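**Flinau cell, setup + upkeep. Minutes, Tues 2021-10-05**

Present: Gaëtan Lefèvre (chair), Dinu crew, two from Flernalberg on the phone. Notes typed during, sorry for spelling.

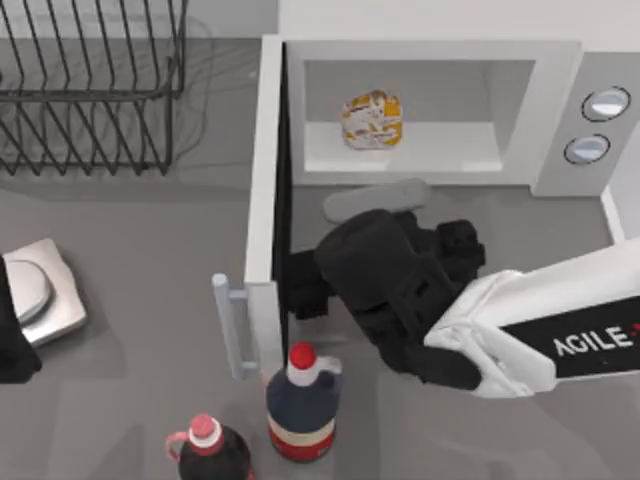 **1. Last time's actions**
- Sim copy of the cell now matches the floor drawing. Closed.
- Spare wrist cable: ordered, not here. Carry over.
- Label the e-stop box. Still not done. Gaëtan annoyed.

**2. Microwave task in sim**
- Door hinge is too stiff in the model. Gaëtan wants damping cut from 100 to 50, then rerun.
- Ran 78 tries overnight on the old setting, 32 ended with a joint limit warning. Mostly the wrist. Logs are on the Lover drive under "hinge".
- Flernalberg asked if the approach to the door could start higher. Long talk. Agreed to try it once, after the damping change, not both together.
- Bottles near the door handle stay where they are for now. If the reruns clip them we move them back and note the new spot in the scene file.
- Food package: leave it in the microwave for all runs so results compare.

**3. Arm upkeep (real cell)**
- Right arm: base bolts re-torqued, fine. Slight click at the elbow when slow, Dinu to record it and send the clip.
- Gripper fingers need cleaning and a fresh zero. Old zero is from before the cable swap so dont trust it.
- Left arm OK. Grease due in November.
- Question on whether to keep both arms powered when only one is in use. No decision. Park the idle one for now.

**4. Calibration**
- Table height in sim vs real still off after the feet were adjusted. Remeasure at all corners, write it on the sheet this time.
- Nobody to edit the shared config without putting initials in the change line. Third time asked.

**5. AOB**
- Door to the cell sticks. Ticket is in.
- Flernalberg want a visit, date tbc.

**Actions**
- Gaëtan: damping change, rerun, then the higher approach
- Dinu: elbow clip, clean + zero gripper
- Flernalberg: chase teh wrist cable
- Whoever is in first tomorrow: e-stop label, please

Next meeting same slot, same room.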